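4.2 Notice boards as a record of village life

We went into Stullthorpe expecting the parish newsletter to be our richest source, and the notice boards beat it easily! Over one winter we logged 3,387 notices on 68 boards in Stullthorpe, Statden and Birkett. Of these, 687 were handwritten, and those are a delight to work with – lost cats, spare seed potatoes, a piano free to anyone who could lift it.

Most of the indoor boards were of the type in Figure 3, cork in a wooden frame. Outdoor boards were usually glazed and locked, and their notices changed far less often.
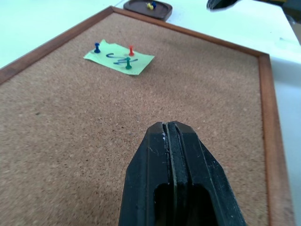

Last modified: 10/01/2023

Figure 3. Cork board with wooden frame.

The difference between locked and open boards is the most exciting result in this section. On open boards, people answered each other. A request for a lift to Statden would gain a phone number in another hand, then a second offer pinned over the first. We coded these as "threads" and found them in all three villages, with the longest in Birkett, where one argument over bonfire smoke lasted through February.

Notices were coded in Preser, our shared coding sheet, by two readers working separately. A random set of 300 was then read again by both, and disagreements – mostly over what counts as an advertisement – were settled before the counts in Table 2 were made.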